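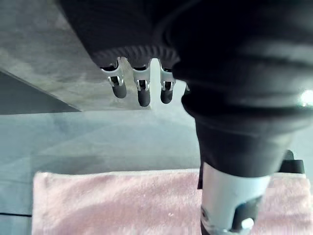

2022-12-18. Cut the lining for the black coat this morning and ruined one sleeve piece by laying it on the wrong grain. There was enough left over to cut it again, so no trip to Horkell. The cuffs are still undecided. Nuria Hadgu wants them plain, and it is her coat, but I keep going back to a ribbed finish like the gray-black band on that black cover, just over the metal fingers. A ribbed band on a plain sleeve looks finished and it keeps the wind out. I wrote and told her so. She hasn't answered.

Spent the afternoon unpicking the old hem. It was sewn by hand with doubled thread, very small stitches, and it took two hours to get all the way around. The wool underneath is darker than the rest, so the new hem has to sit on the old line or the fade will show. I pressed it under a damp cloth and left it on the table to dry flat.
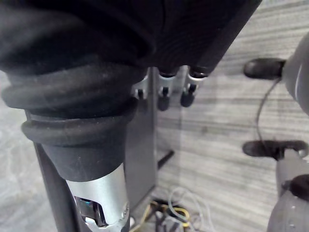
The buttons are the other problem. Two are missing and the rest are a size I can't match. Daiane Rezende has a tin of old ones from her aunt in Pesdale and says I can go through it when I'm next over, but that will be after the holidays. A full new set costs 77 dollars — more than Nuria paid for the coat. I'll wait for the tin.

Bad light by four. I basted the left sleeve in under the lamp and it pulled at the back, so out it came again. Probably too much ease at the top. I'll try it in the morning with more pins and go slower.

Soup for supper, the last of the beans. Ayele called about the drive up in March and we talked for a while about whose car to take. His needs tires. Mine needs most things. Must remember to order thread, black and the dark gray, and needles, size 6.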